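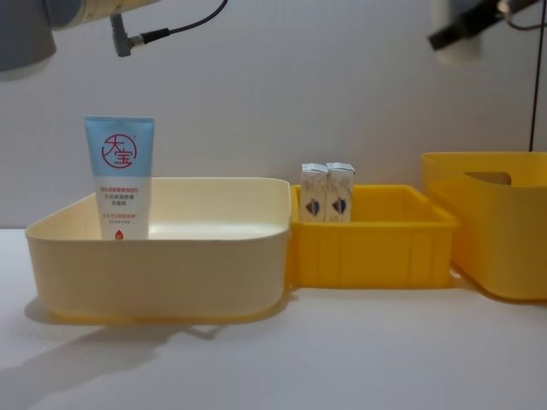 *White tabletop, pale wall, a yellow bin at the far right.*

The small carton is having a moment. Walk any grocery aisle in Pirkmont and look at the bottom shelf. Single-serve oats, single-serve soup, crackers by the handful. Ten years ago it was all family size — sacks you needed two hands for. Now everything fits in a coat pocket.

Why? Depends who you ask. Rent, mostly. Smaller kitchens. The new buildings along Bowen Street come with one cupboard and a half-size fridge, and people shop the way they live, a little at a time. Stop in on the way home, buy supper, go. Nobody's filling a pantry they don't have.

Gradum, the cereal packer out past the rail yard, saw it early. Used to run two carton sizes. Now it's 16. The big one, the one your grandmother kept on top of the fridge, gets a single shift in September, ahead of the cold weather, and then the line is switched back over. Changing sizes is a pain, apparently. Glue heads get moved, folding plates get swapped, the first 300 cartons off the line go straight in the baler.

And then there's the look of the things. Plain is in. Five years back every box had a cartoon or a sunrise on it. Shoppers got tired, or the designers did. What sells now is brown, beige, flecked, a bit like something from a feed store. Printing a speckle onto smooth white board so it looks like rough recycled stuff costs more than leaving it alone. Everyone in the trade knows this and everyone does it anyway. 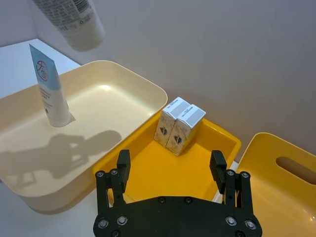 Marks have shrunk too. A small logo says confidence, or so the argument goes. The shopper leans in. A big one shouts, and shouting is for discount soda. I'm not sold on it. Stood in the Roketon store for an hour last week and watched people pick up the wrong flavor, put it back, pick up another wrong flavor. One man turned over four boxes before he found the word "raisin". It was on the base.

Price is the part that stings. A single serving at Roketon works out to more than double what you'd pay by the sack, ounce for ounce. Shoppers know. Most I talked to shrugged. A sack goes stale, they said, or the moths get in, or theres just nowhere to put it. Fair enough. I threw out half a bag of barley myself this spring.

Then the board itself. More little boxes, more cardboard per bowl of breakfast — no way around that math. The town's recycling depot takes clean cartons flat, no liners. Hardly anyone takes the liner out. One retired couple on Bowen Street has kept 400 empties in the garage for seed starting, tops cut off, tomatoes in most of them. They work beautifuly, aparently, so long as you water from below and don't leave them out in the rain.

The refill shop by the station has gone the other way altogether. Bring a jar, pay by weight. Busy at lunchtime, dead by four. Oats are the best seller there too.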